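Bench notes, November – the arms get a bowl

Quick one tonight. It's late and I still have to put the tools away.

So the two-arm box is finally at the stage where both arms stay on the rail. If you remember the last post, I had the base plates bolted straight to the bench and every fast move walked the whole thing sideways. Now it's a black metal rail along the front, both bases on it, silver bolts, done. Should have started there. Cost me about 200 bucks in extrusion and brackets I'd already bought once in the wrong size.

Cable duct went in front of the rail. Gray slotted stuff, snaps shut, looks way more professional than it is. Power wiring is still a mess at the right hand base. Red and black, red and black, no labels. I know. I know.

Control side is running Brullora now instead of my own scripts. Took 22 tries to get both arms talking on one bus and the fix was swapping 2 connectors. Not going to talk about it.

First job with something softer than a wood block: dough. Blocks are easy, you close until you hit something and stop. Dough just lets you in. 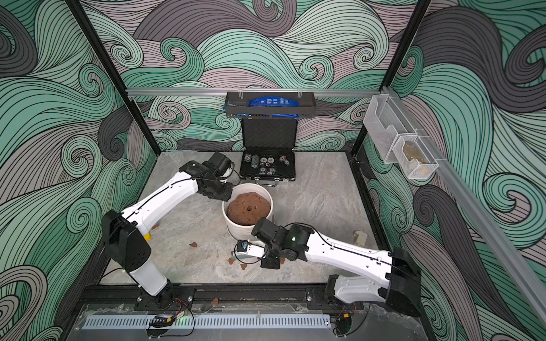
Both grippers at the bowl, brown dough, crumbs on the rail already.

Things I've learned so far, in no order. Coming in from behind with the left arm and low from the front with the right keeps the elbows out of each other's way. Mostly. The cable on the left gripper needs a better path – it loops out to the side and I keep waiting for it to snag the bowl. Zip ties arent going to cut it, I want a proper clip at the wrist. Thinking of printing the one from the Bredik build files, scaled down a bit.

Crumbs get everywhere. Cleaning under the arms is miserable with the rail in place so the next rail gets standoffs, even short ones.

The wave panels are staying, by the way. Three sides of them. Plain white walls were driving me nuts and I'm the one who has to look in there every evening.

Next up: force limits on the right side, then label the damn wires, then maybe try the Rimik fingertips if they ever ship. Also need a second e-stop that I can reach form the chair.

Ok. Bed. More when the clip is printed.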